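Flat-pack plastic furniture is furniture moulded in parts and put together at home, usually without tools. The commonest kinds are small chairs and stools with a one-piece seat and tubular legs. The underside of the seat is ribbed, giving stiffness for little weight.

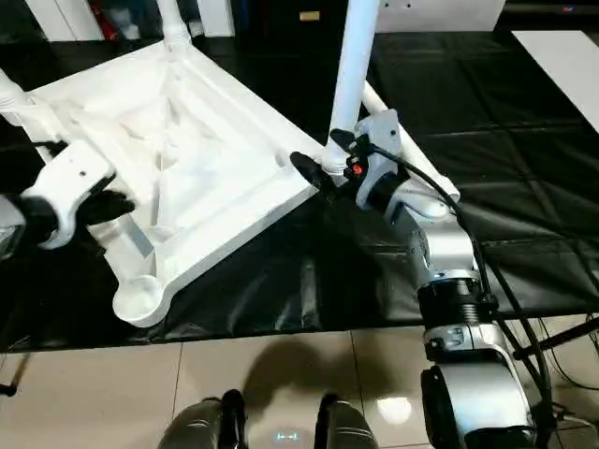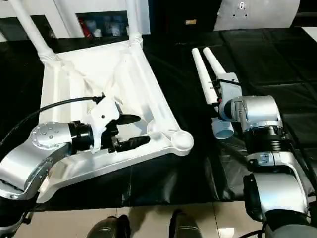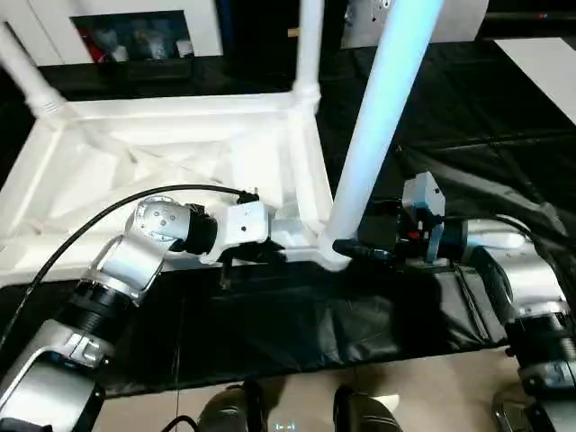
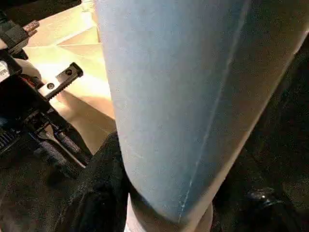 White plastic seat frame with tubular legs, underside up (first three); pale blue cylinder, close up (last).

Legs are normally fitted with the seat turned over on a covered table. Berenice Barajas of the Brekgate works sold 3,000 sets under the name Kuruc, each with 2 spare leg caps.

See also: Stool; Nostora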